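Dye bench notebook, July
Yellows from dried flowers, second go
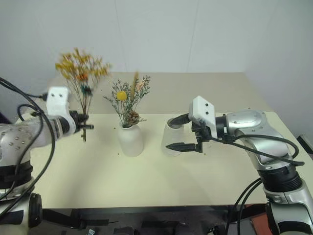 Ivone Nogueira wrote in the margin of my last entry that I should stop blaming the flowers and look at the water first, and that a dried blossom which gives a mustard in one town will give a perfectly good lemon in the next one over. She also wants to know why I keep crushing everything to powder. Fair. I'll get to both.

So, where I left off. The June batch came out the color of old newspaper and I sulked for a while. The wool was fine, the alum was fine (I thought), and the flowers were the tail end of last summer's coreopsis and marigold heads, kept in paper bags on the high shelf. I had decided they were too old. I'm less sure of that now.

This round I started over with a fresh cone of the Gendska two-ply, wound into skeins, 400 g total dry weight. I love this yarn but it comes from the mill with a lot of spinning oil in it and I don't think I have ever washed it properly before. Filled the big enamel pot, added a squirt of the plain dish soap and a spoon of soda ash, brought it up slowly and left it with the lid on while I did the invoices. When I came back the water looked like weak tea! That can't have helped in June. Rinsed, did it again with less soap, rinsed until it ran clear, hung it on the line behind the shed.

Next morning it was dry to the touch so I went ahead and weighed it again, and it came to 425 g, so obviously it wasn't dry at all, not in the middle of the skeins. Note to self and to whoever uses the bench after me: calculate from the weight BEFORE scouring. Write it on the tag. I had the old number in the book but I can easily see myself using the wrong one on a busy day.

Mordant. Used the new tub of alum from Palex, which is finer than the old stuff and dissolves faster, though it cakes if you leave the lid loose. Dissolved it in a jar of hot water first, then into the pot, then the wet wool. Kept it just under a simmer for an hour, turned off the heat and let the whole thing cool down overnight. I left out the cream of tartar on half the skeins. I've been putting it in for years out of habit and I wanted to see whether I'd miss it. Tags: one knot for alum only, two knots for alum plus tartar. Please do not untie the knots to make them neater (you know who you are).

Now the water. Ivone is right that ours is hard. The kettle is furry a week after I descale it. I put out the two rain buckets and got enough for a small test but not for a full bath, so I set up jars instead. Each jar took 1,000 ml of water and the same scoop of dried coreopsis, heads only, stems pulled off. Jar one was tap. Jar two was rain. Jar three was tap with a splash of white vinegar. Jar four was rain with a pinch of chalk, mostly out of spite.

They all went into the water bath together and I brought it to 80 degrees and tried to hold it there. The Lanov hot plate overshoots by a good bit when it's first switched on and then settles, so I turned it down early and babysat it with the thermometer. I've had it go wrong the other way too, where I trust the dial and come back to flowers boiled into soup. Once they boil, the brown comes out along with the yellow and there's no getting it back.

What I saw:

Jar one, tap. Strong orange liquor, wool came out a warm gold with a brown cast. Nice enough. Better than June by miles, with the same tap water, so the scouring has to have been a large part of the trouble.

Jar two, rain. Clear yellow, the kind I was after. A bit lighter than I expected but even all the way through the skein, even under the ties.

Jar three, vinegar. Pale and a little sad. The liquor went lighter the second the vinegar hit it, which was fun to watch, and then the wool never really caught up. I may have been heavy-handed.

Jar four, rain plus chalk. Orange! Real orange, like the inside of a cantaloupe. I did it as a joke and it's the prettiest of the lot. I only have the one mini skein of it and it's already been claimed for a hat brim.

About crushing. I'd been putting everything through the old coffee grinder on the theory that more surface gives more color. It does give color, fast, but the powder gets into the wool and you're shaking it out for weeks, and I think (can't prove it) that grinding up the green parts at the base of the heads along with the petals is where some of that dingy cast comes from. For these jars I left the heads whole, soaked them overnight in cold water and tied them up in a square of old curtain. Slower to give up the dye but so much cleaner. The grinder is going back to doing spices, after a very thorough wash. Or perhaps it had better not.

On age: I ran one extra jar at the end with the leftover heads from the high shelf, the same ones I'd written off. Rain water, same temperature, same scoop. It came out a shade softer than jar two and if you handed me the two skeins on a cloudy day I'd have to look at the tags. So the old flowers were innocent and I owe Ivone a cake. I still think light does them harm. The bags near the window have faded on the side facing the glass, and those heads have gone a straw color that can't be good. Moved the lot to the cupboard under the stairs.

Tartar or no tartar: the one-knot skeins are very slightly deeper, the two-knot skeins feel a bit softer. I'm not going to make a speech about it. I'll leave it out for yellows and keep it for the madder later in the year, where I remember it mattering more.

Iron. I dipped the end of the jar one skein into the iron pot, just to use up what was there, and got a really good olive. A few seconds is plenty. I counted slowly to five and it was already darker than I'd have chosen. Keep the iron spoon on its own hook, please, on the far side of the sink. I found it in the crock with the others and that would account for the green smudge on the alum skeins from spring that we all argued over.

Supplies. Low on soda ash, nearly out of muslin, and the second thermometer reads a few degrees under the first so one of them is lying. I'll check both against boiling water before the next batch. Falcão has the weld back in stock, sold as dried tops, and I've ordered one bag to compare. Everyone swears by weld for a proper cold yellow, and I've always been too stubborn about using what grows by the gate. If it's as good as they say I'll put in a row of it next spring where the beans failed.

Light test is set up in the south window: a strip of card with a strand from each jar wound around it, half covered with foil. Start of test written on the back in pencil. Don't move it, and don't put the plant back in front of it. I'd expect the coreopsis to hold up decently and the marigold to sink toward tan, but I'd like to see it with our own wool for once.

Still to do: a full-size bath with rain water, if it ever rains. It's been dry since I set the buckets out, of course, and I used everything I'd saved on the jars. The alternative is buying distilled, and for a pot that size I'd rather wait. The remaining mordanted skeins are damp, in the lidded tub on the bottom shelf, and they should be fine there for a few days if someone remembers to turn them. If they start to smell, rinse and dry them and just tell me.

Ivone, if you read this before I see you: what was your ratio of chalk to flowers for the shawl? I used a pinch, and I have no idea how big my pinch was.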